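Desk Loan FAQ - Kistby Building

Updated 19 Aug 2018. Old version had the wrong door code, ignore it.

Who can borrow a desk?
Anyone with a Kistby badge. Visitors too, but a badge holder has to sign for them.

How long for?
Up to 20 days. Renew once. After that it goes back in the pool, sorry.

How do I book?
Form on the intranet, under Baudry (yes, still called that). Pick a floor, pick dates, submit. Confirmation usualy same day.

I didn't get a confirmation.
Check spam. Still nothing, email I-seul Jang with your badge number.

Can I pick a window seat?
You can ask. No promises. Belard side is quieter, Skornon side gets the afternoon sun.

Is there a deposit?
Desk, no. Locker key, yes. 80 for the key, returned when the key is.

Can I leave things overnight?
In the locker, fine. On the desk, at your own risk. Cleaners won't move personal items, so if the desk is covered it doesn't get wiped.

What comes with it?
Chair, lamp, 2 outlets. Monitors are a seperate request, allow a few days.

Mouse pads, chargers, small stuff?
Bring your own. Put your name on it, underneath is fine. 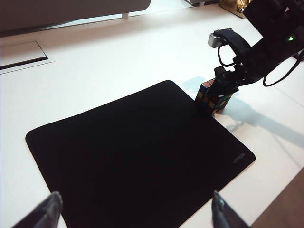 Workspace Services | Desks, Lockers & Keys

I left something behind. Where is it?
Lost property, room 93. Kept until the end of the following month, then donated. Left in May = gone after June.

Can I swap with a coworker?
Yes, but tell us. Otherwise the key list is wrong and Killian Leblanc has to chase you both.

Wobbly desk / broken chair?
Use the fault form, desk number first. Don't swap chairs with the meeting rooms please.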